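Can I get a refund if a celebrity guest cancels on a fan convention?

Asked May 9, 2024 in Tickets and Events

I bought a weekend pass to the Wuletdale Screen Fair in June, mostly to meet one actor from the show Zinetetti. This morning the fair posted that the actor and the network have parted ways and the appearance is off. I have the weekend pass plus a separate photo session ticket. The fair's page says "all guests subject to change." Can I get any of it back? I bought through Feyisa, the resale site, and not from the fair. I already booked the hotel too.

2 answers

Answer 1 (19 people found this helpful)

Treat the two tickets separately. A general pass gets you in the door, and "subject to change" usually covers the seller if one guest drops out. A photo session is sold for one named person, and most fairs refund those when the person cancels.

The resale part is the problem. The fair normally sends the money to whoever bought the ticket first. Do it in this order:

1. Find the order email and check whether the photo session has its own order number. Mine looked like one purchase and was really two.

2. Save a copy of the cancellation post tonight. Fairs edit those pages, and the first version is often the only one that says "canceled" and not "rescheduled." 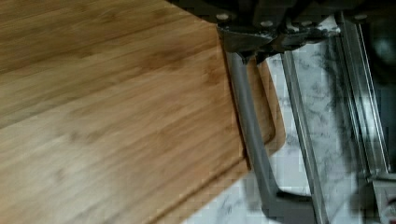 Bamboo cutting board, corner and juice groove.

3. Write to Feyisa first. Give the order number, the name of the guest and the date of the post. Ask for the photo session price and the resale fee as two separate amounts.

4. If they send you to the fair, forward that reply to the fair's ticket desk and ask who the refund will be paid to.

5. Keep the weekend pass until you have an answer on the photo session. If you transfer it, they may say you no longer hold the order.
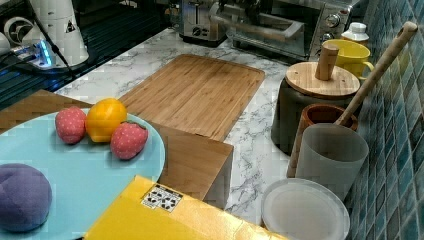

6. Check the hotel's cancellation deadline. The fair won't pay for a room, and a prepaid rate probably won't come back either.

I did this two years ago when the singer Cletis pulled out of a signing. I got the $100 session price back but lost the fee. It took 19 days.

Answer 2 (2 people found this helpful)

you wont get the pass money, dont bother. they always say subject to change. sell it before everybody else does, the price was already dropping when I looked. also people are saying the actor might do a different fair in the fall so maybe save your money for that

Comment on Answer 2: Don't sell before reading step 5 in the other answer. Also, the fall thing came from a fan account and I haven't seen the actor's side confirm it.

This question has been viewed 2,169 times.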